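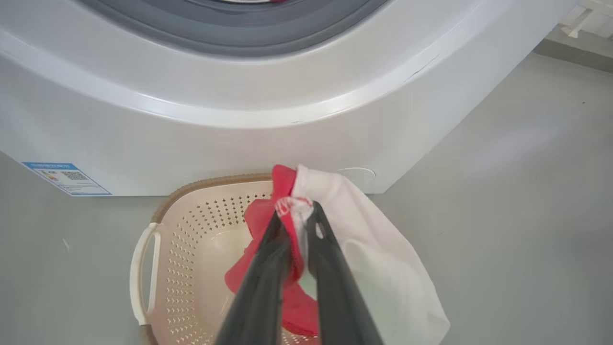
Grivuno vende el módulo de colada de Prustidov como un accesorio más, pero es la parte del catálogo que más exige al brazo. El kit incluye una pinza de dos dedos, una cámara de muñeca y el software de agarre. No trae base móvil - se alquila aparte, a través de Rustad.

La tela es mal objeto para un robot: no conserva la forma y se enreda con la prenda vecina. Una pieza roja y otra blanca sujetas en el mismo agarre, sobre el cesto, obligan al sistema a decidir si suelta o sigue. El módulo ofrece dos modos. El primero admite agarres múltiples y prioriza el ritmo; el segundo intenta separar las prendas y repite la toma hasta cuatro veces antes de pedir ayuda.

Probamos la versión de abril durante 218 ciclos de carga y descarga, con lavadora de puerta frontal y cesto en el suelo. El modo rápido es el más útil. El de separación resulta lento con sábanas y falla con calcetines, que la cámara confunde a menudo con pliegues de otra prenda.

Hestton, que distribuye el kit, incluye dos juegos de puntas de recambio. La calibración hay que repetirla cada vez que se mueve el cesto.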